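Drucken | Per E-Mail senden

Tierfuttertafel

Eine Tierfuttertafel (manche sagen auch Futterausgabe oder Napfhilfe, ich bleibe bei Tafel) ist eine Stelle, an der Leute mit wenig Geld kostenlos oder gegen einen kleinen Beitrag Futter für ihre Haustiere bekommen. Meistens geht es um Hunde und Katzen, dann kommen Kaninchen und Meerschweinchen, und ganz selten fragt jemand nach Körnern für den Wellensittich. Ich schreibe diesen Eintrag vor allem mit Blick auf die Tafel in Kasow, weil ich die am besten kenne, und bitte um Nachsicht, wenn es anderswo anders läuft!

Entstehung

Die ersten Ausgaben dieser Art, die ich selbst erlebt habe, hingen an Tierheimen. Da kam jemand mit seinem alten Dackel an der Leine und wollte ihn abgeben, obwohl er ihn eigentlich behalten wollte – das Geld reichte eben nicht mehr. Irgendwann hat man dann einen Sack Futter über den Tresen geschoben und den Dackel wieder mit nach Hause geschickt. In Kasow wurde daraus eine eigene Einrichtung, zuerst in der Garage hinter dem Tierheim, später im alten Laden in der Plodettistraße (daher sagen bis heute alle nur »das Plodetti«, auch auf den Aushängen steht es so).

Wer darf kommen?

Üblich ist ein Nachweis über das Einkommen, also Rentenbescheid, Leistungsbescheid oder etwas Ähnliches, dazu der Impfpass des Tieres. In Kasow wird eine Karte ausgestellt, die ein Jahr gilt. Derzeit sind 152 Haushalte eingetragen mit zusammen 345 Tieren, und ja, da sind die Kaninchen mitgezählt. Neue Tiere, die nach der Anmeldung angeschafft werden, kommen in der Regel nicht mehr auf die Karte. Darüber wird gestritten, seit es die Regel gibt. 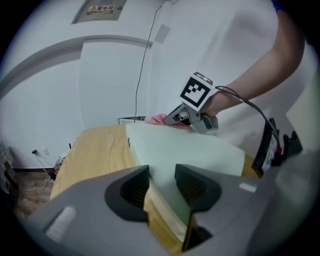 Žofie Říha sieht das übrigens strenger als ich: Wer schon Hilfe brauche, schrieb sie mir zu diesem Abschnitt, der solle sich kein drittes Tier holen, und die Tafel müsse das auch laut sagen dürfen. Bei zugelaufenen Katzen würde sie allerdings eine Ausnahme machen, die suche man sich schließlich nicht aus.

Da sind wir uns dann wieder einig. Im Plodetti gibt es für Zugelaufene eine Zusatzration, wenn das Tier als Fundtier gemeldet und kastriert ist.

Was wird ausgegeben?

Trockenfutter macht den größten Teil aus, es hält sich lange und lässt sich gut in Tagesmengen abfüllen. Nassfutter ist immer knapp, Katzenstreu noch knapper, und gerade die Streu geht bei vielen richtig ins Geld. Im letzten Jahr kamen 1.058 Kilo Trockenfutter zusammen, fast 91 davon allein aus einer Sammelkiste bei Zoohandlung Yimer. Die Kiste steht neben der Kasse, und ich finde sie immer noch die beste Idee, die wir je hatten!

Diätfutter ist ein Kapitel für sich. Nierenfutter oder Futter für zuckerkranke Katzen wird nur gegen einen Zettel aus der Tierarztpraxis herausgegeben, und angebrochene Säcke nimmt das Plodetti grundsätzlich nicht an (auch dann nicht, wenn wirklich nur eine Handvoll fehlt, bitte nicht böse sein). Bei Dosen darf das Mindesthaltbarkeitsdatum knapp überschritten sein, bei Leckerli sind wir großzügiger, bei Rohfutter geht gar nichts.

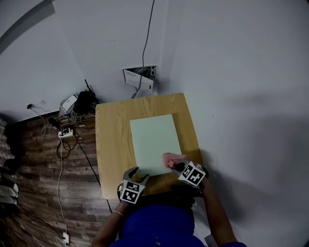
Am Tisch, mit hellgrüner Unterlage

Verwandte Angebote

Manche Tafeln haben eine Tiersprechstunde dabei, in der geimpft und entwurmt wird. In Clurnell läuft das zweimal im Jahr und ist jedes Mal voll. Andere verleihen Transportboxen oder geben Leinen, Decken und Näpfe weiter. In Kasow gibt es bisher nur die Boxen, und die kommen leider nicht immer zurück ...

Kritik

Man hört gelegentlich, wer sich kein Futter leisten könne, solle kein Tier halten. Ich kann den Satz nicht leiden. Die meisten Leute auf unserer Liste hatten den Hund schon, bevor die Arbeit weg war oder der Partner starb. Ernster nehme ich den Einwand, dass eine Futterausgabe keine Tierarztrechnung bezahlt. Stimmt, das kann sie nicht, und einen Notfonds gibt es in Kasow bislang nur auf dem Papier.

Siehe auch: Tierschutzverein, Fundtier, Kastrationspflicht

Zuletzt aktualisiert: 22. Juli 2020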